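May, evening, a little after nine

The rain stopped only when I was already home, so my shoes are standing on newspaper beside the door. I ate soup and the end of the bread. I wanted to write yesterday also, but I fell asleep with the lamp on.

In the morning I had a letter from the housing office in Maldale. They ask again for the same paper which I sent in March. I telephoned, I was number 7 in the queue, and then the line was cut. I will go there myself with the paper in my hand, it is simpler.

After lunch we were busy with the sweets. Maureen Oakley has decided that the tea corner must look decent before the summer guests come, and she is right, it was a shame how it looked. Everything was lying in one drawer, the sugar with the batteries and the old keys. Now there is a clear box for the chocolate bars, and whatever does not go in the box will have its place on the shelf. Maureen has a list. On the list there are 155 small things to buy or to put in order, and she crosses them out with a green pen.

I like this kind of work more than I expected. At my first job here, in Hartley, I packed parcels all day and I hated it, but there somebody was always shouting about the time. When it is quiet, it is nearly pleasant to put bars side by side so that all of them lie straight. My grandmother kept her sugar cubes like this, in rows, and she knew if one was missing. I took one very often. She never said it to me, she only moved the tin higher.

The red bars in their box, and a red packet on the table.
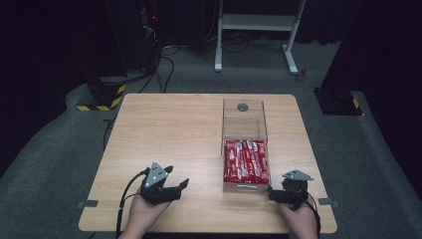
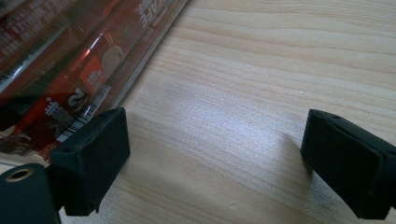
Maureen asked me if it is better to keep the lid off, because people with full hands will not open anything. I said let us try one week without. She wrote this on her list also, so now it is 156, but she would not change the number at the top.

On the way back I bought tea from Bramano, the small carton with 50 bags. It became more expensive again. I stood a long time before the shelf and thought about the cheaper one, and then I took the good one and felt guilty until the bus stop. The 38 did not come, so I walked along the canal in the rain without umbrella. A man was fishing there under a big green cape and he greeted me as if we knew each other.

I must remember to write to my sister about her knee. Also the blue shirt has lost a button, and I have no blue thread, only black. Tomorrow I start at eight, so the alarm is on half past six.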